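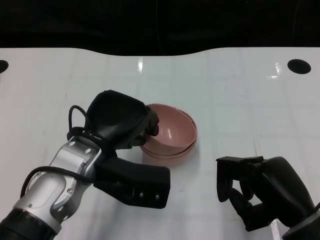
2022-02-17
5 min read

Bowl unstacking, left arm picks, right arm receives. Picking up from where the branch was left in December.

Goal for today was to find out why the left gripper keeps bringing up both bowls when the planner thinks it has one. Two nested pink bowls on the white table, same start pose each run, left arm on the left rim. Right arm parked open until the handover state calls for it.

Setup notes first so I can find them again. Controller is the Umon build with the new grasp state machine. Perception is still the old Laing pipeline, head camera only, depth turned off over the table because of the glare. Davina has the wrist camera code on a separate branch and it is not merged. Collision model is the reduced one without the table holes. I put the holes back in by hand at one point and took them out again, it made no difference to anything the arms do here.

Started by replaying the logs. We have 4,000 recorded attempts from the simulator and Kirsty had already labeled them by outcome. 3,579 are clean single-bowl lifts. The rest are mostly double lifts, with a few where the finger never closed on anything. On the real table the double lifts come up far more often than that, so the simulator is being too kind to us somewhere.

First suspect was rim detection. With two bowls nested, the front edge gives you a double line and the fitter has to choose. It fits an ellipse to the strongest edge, and the strongest edge is not always the top rim. When the top bowl sits a bit tilted, the two rims spread apart on one side and close up on the other, and the fitter averages them. That gives a rim height between the two bowls. The fingertip then goes in at the right place in x and y but the outer finger ends up too low, and it catches the lower bowl along with the upper one.

I checked this by dumping the fitted ellipse on every frame before close. The height estimate jumps back and forth between two values, and the double lifts line up with the runs where it had settled on the lower value or somewhere in the middle. Good enough for me.

Changes made:

Split the edge points into two groups before fitting, by height along the viewing ray. If both groups have enough points, fit two ellipses and take the upper one. If only one group does, behave as before.

Added the tilt of the fitted plane to the grasp target. Up to now the gripper came in square to the table whatever the bowl was doing. The approach now rotates with the rim, clamped at 5 degrees. I tried without the clamp and the planner started proposing wrist poses that put the cable against the housing, so the clamp stays until we have a proper cable model.

Masked the bright patches. The two reflections toward the back of the table were being picked up as edges when exposure drifted. They are fixed in place as long as nobody moves the lights, so a static mask will do for now. Kirsty does not like the static mask and she is right, but it took two minutes to write.

Ran the real arm after that. Better, not fixed. The rim estimate no longer jumps, I watched it on the plot for a whole batch and it stayed put. Double lifts still happen. So perception was one part of it and there is a second part.

Second part, I think, is force. The close command runs to a current threshold and then holds. The threshold was tuned in the Cunby tests on a thicker cup, and on these bowls it squeezes the wall inward before it trips. If the upper bowl deforms even slightly it can jam against the lower one. Lowered the hold current to 70 percent of the old value and the lift got noticeably cleaner. Lowered it further and the bowl slipped on the way up. Leaving it at 70 for now.

Davina suggested a small wiggle after close and before lift, a short rotation about the rim tangent to break the bowls apart. I wrote it as a separate state so it can be switched off. Only ran it a handful of times before the controller faulted on a joint velocity limit. That was my mistake, I sent the wiggle as raw waypoints and skipped the retimer. It needs to go through the same path as everything else.

Right arm: the handover state never got a real test today. Right hand held its open hook pose through all the runs, as planned. One thing to look at — the planner treats the right hand as a static obstacle during the left lift, with a big padded box around it. Left arm takes a longer path than it needs to because of that box. Using the true finger geometry should shorten it, but I want the double lifts gone first.

Also found that the state machine reports success as soon as the gripper current stays above threshold through the lift. Two bowls pass that check as easily as one. So our success numbers from the real arm before today are worth nothing for this task. Added a look-back step: after the lift, run the rim fitter over the old stack position, and if there is no bowl there, mark it as a double. Kirsty is going to add the same field to the Rorico log viewer so old and new runs can be sorted together.

To do:
- Wiggle through the retimer, then a proper batch with it on and off
- Ask Davina when the wrist camera branch can be merged, the outer finger hides the lower rim from the head camera once it is close
- Put rim friction in the simulator config, it is at the default and I suspect that is why the sim double lifts are so rare
- Replace static glare mask
- Tighter box for the right hand
- Commit the hold current change to the bowl profile only, cup profile keeps the old value

Branch is pushed, tests pass except the handover one, which was failing before I started.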